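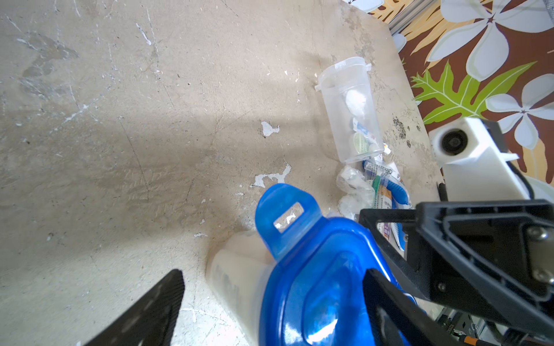 The gripper with the blue-lidded container, workshop floor, and the rest of the litter still waiting.

Can It Pick Up After Us Yet? A term with one arm and a lot of trash

By Ilari Heinonen
Tue 26 December
14 comments | 28 shares

When I signed up for the practical module I wanted the kitchen project. Everybody wanted the kitchen project (there was a rumor you got to keep the pancakes). I got floor tidying, and I sulked for a week, and then I got so into it that my roommate asked me to please stop talking about bottle caps at dinner.

So this is my report. My question was simple enough to fit on a sticky note: can a machine you could afford for a home or a small shop pick up the stuff people leave on the floor? I don't mean vacuuming. Vacuums are fine, vacuums have been fine for years. I mean the things you have to move before the vacuum can go anywhere - packaging, bottles, the razor that fell out of somebody's toiletry bag.

The setup

We have one arm in the Trirberg workshop, with a two-finger gripper and a small camera down at the wrist. Everyone calls it Murkus, after the sticker on its crate. The fingers are black plastic, screwed on, and I changed them twice over the term, so I know those screws very well. The software that decides where to grab is called Fikre, which an earlier class started and we all keep patching. I wrote maybe a tenth of what is in there now and broke a good deal more than that in April, when I first got my login.

I worked on the bare concrete and I left it the way it is, paint splotches, cracks, scuffs and all. My supervisor suggested a nice clean sheet of gray board. I said no, because who has a floor like a clean sheet of gray board? There's a flowered mat at one side too, and I wanted that in as well. People have mats.

What I put down

Bathroom and packing trash, mostly. A plastic container with a blue lid, a clear cylinder with a flip top and some white wadding in it, a disposable razor with a green handle, crumpled clear wrapping, bits of printed packaging. I did 100 tries in total, spread over the term, and threw the things down in a different mess each time.

What went well

The blue lid! I love the blue lid. It has ridges and a tab with a slot in it, and it's a strong, solid color on a pale floor, so Fikre finds it right away. The container under it is frosted white and much harder to make out, but you don't need to see the container very well if you know where its lid is. Murkus could come down with a finger on either side and get hold of it even when it was lying over on its side. Out of everything I tested this was the one I'd show to my grandmother.

Bigger pieces of packaging with loud printing on them were decent too. Purple and orange is a great combination if you're a camera.

What went badly

Clear plastic. All of it, pretty much. The clear cylinder confused things in a way I found kind of funny at first and then not funny for three weeks. Fikre would see the white stuff inside and aim for that, as if it were sitting out in the open, and the fingers would come down and bump the wall of the tube and send it rolling. I fixed that a little by telling the software to look for a wider outline around anything small and white, but then it started looking for an outline around the paint flecks. There are a lot of paint flecks. I watched Murkus try very carefully to pick up a paint splotch eleven times in one afternoon.

(My supervisor didn't say anything about the gray board. She just looked at me.)

Crumpled wrapping was worse. It doesn't have a shape, or it has a new one every time you touch it, and a pinch that works on one fold slides right off the next. The razor was so-so: the green handle is easy to see and fairly easy to grab, but it kept ending up tangled in the wrapping, and then you lift one and drag both.

Piles in general are where it all comes apart. One object alone on the floor, I'd say we're close. Three or four things leaning on each other and the arm has no idea which one to take first. I can't tell you how I know which one to take first, either, and that made it a hard thing to write code for.

The mat

I only got the mat into the last part of the tests, so don't lean on this too much. It has big white flowers with brown centers and a green leaf, and Fikre thinks flowers are objects. Of course it does. White shape, clear edge, nice size for a gripper. I ended up masking off the whole mat by hand, and I know that's cheating - in a real home you can't have somebody drawing boxes around the rug.

Speed and money

A person (me, with a bag) clears the spread in under a minute. Murkus on a good run took long enough that I could make tea and come back. For a shop floor that might be all right if it ran at night after closing. I visited a small packing place in Flernport where they sweep up at the end of every shift, and the woman who runs it told me she'd pay 3000 for a thing that did it slowly, as long as she never had to stand next to it. Our gripper and camera parts came to 830 and the arm is a lot more than that, so we're not there on price.

She also asked whether it could do corners. I hadn't tested corners.

So, can it?

For single things with some color on them, on a floor you know, yes, I think so, and I'd be happy to let it run while I'm in the next room. For a real bathroom floor on a real Sunday, no. I'd put the clear plastic problem first on the list for whoever gets the project next, then the piles, then the mat. A second camera off to the side would probably help with the cylinder, as the wrist one gets so close that it loses the outline right when you need it.

Some small things for the next person: label the finger screws, because the two lengths look the same and they aren't. Save your logs under the object name and not the day (I lost a whole evening to this). And please keep the floor as it is. If you clean it up, you'll get lovely numbers and they won't be worth much to anyone with an old garage.

My log sheets are in the blue folder in the Trirberg cupboard, and the version of Fikre I used is the one marked "floor, final, really final".

Last updated: four days after posting, fixed the part about the fingers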